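3.2. Trabajo de los grupos en el entorno simulado

La segunda mitad del curso se dedicó por completo al proyecto de manipulación, y fue con diferencia la parte que más disfrutamos, tanto los estudiantes como nosotros. Participaron 62 alumnos de tercer año, casi todos sin experiencia previa en robótica, repartidos en grupos pequeños. Cada grupo recibió el mismo punto de partida: un robot de dos brazos, una habitación amueblada y una mesa larga con objetos de uso cotidiano. El encargo cabía en una línea del enunciado: elegir un objeto, llevar una pinza hasta él y retirarlo de la mesa sin tocar lo demás.

Para el simulador se utilizó Trorkden, que ya conocíamos de la asignatura de control, y encima de él la capa de teleoperación Jorley, escrita por Nipon Thepsuriya durante su trabajo de fin de grado. Jorley permite mover cada brazo desde el teclado o con un mando de consola - los grupos se pasaron al mando en la primera tarde - y guarda las trayectorias en un formato que después se lee desde Python sin ninguna conversión. Que la herramienta fuera obra de un antiguo compañero animó mucho al grupo: en marzo teníamos ya una lista de mejoras propuestas por los propios alumnos, varias de ellas con el código hecho.

Las sesiones duraban tres horas. En la primera se trabajaba la cinemática directa sobre papel y se comprobaba en el simulador; en la segunda, los grupos teleoperaban los dos brazos y grababan intentos; en la última se analizaban las grabaciones. Pedimos un mínimo de 30 intentos por grupo, y entre todos se superó la cifra de 1000, muy por encima de lo que habíamos previsto al reservar espacio en el servidor. ¡Hubo que ampliarlo dos veces!

El aspecto más rico del proyecto, a nuestro juicio, fue la discusión sobre los puntos de vista. Desde la vista general se aprecia bien dónde queda cada brazo respecto al mobiliario, pero la profundidad engaña y es fácil detener la pinza demasiado pronto. La vista cercana a los dedos sirve para ajustar la apertura y ofrece, en cambio, muy poca información sobre el entorno. Varios grupos descubrieron por su cuenta que convenía alternar entre ambas, y uno de ellos, tutelado por Bart Vandenberghe, llegó a programar un cambio automático de vista según la distancia de la pinza a la mesa. La regla era sencilla, de pocas líneas, y otros grupos la adoptaron enseguida.

También fue objeto de debate qué hacer con el brazo que no interviene en el agarre. Algunos alumnos preferían dejarlo recogido junto al cuerpo; otros lo mantenían en vertical, listo para entrar en acción. No impusimos ninguna solución, y las memorias finales defienden las dos con argumentos muy razonables (véase el apartado 4.1, donde se comparan las trayectorias). 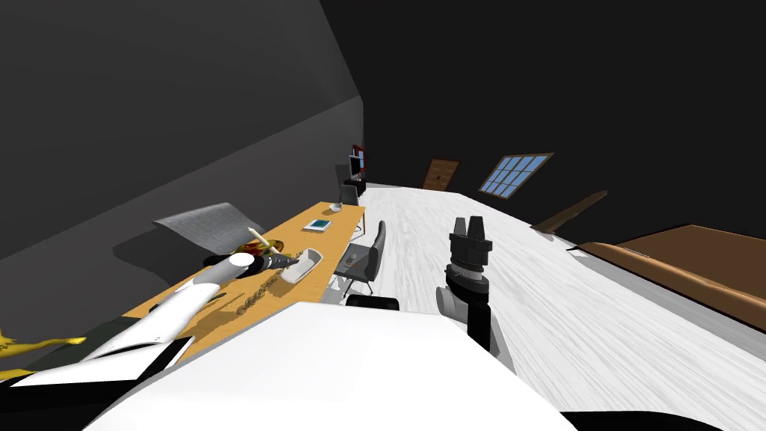
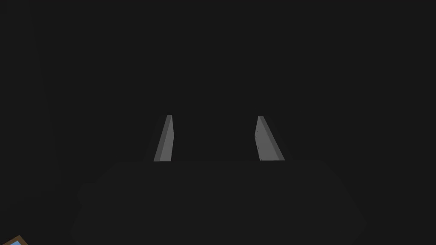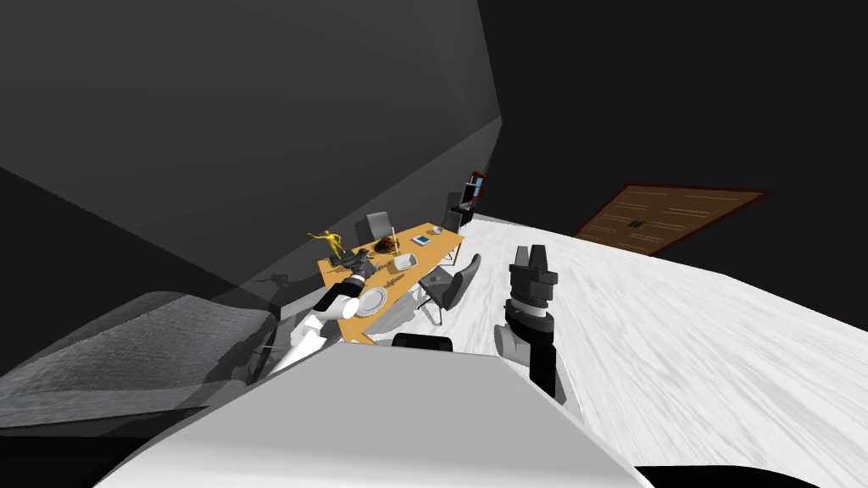
Figura 3. Entorno simulado del proyecto. Primera y tercera imagen: los dos brazos del robot, con la pinza izquierda sobre la mesa. Segunda imagen: vista cercana de los dedos de una pinza, abiertos y sin objeto.

Compartido 3 veces · 0 comentarios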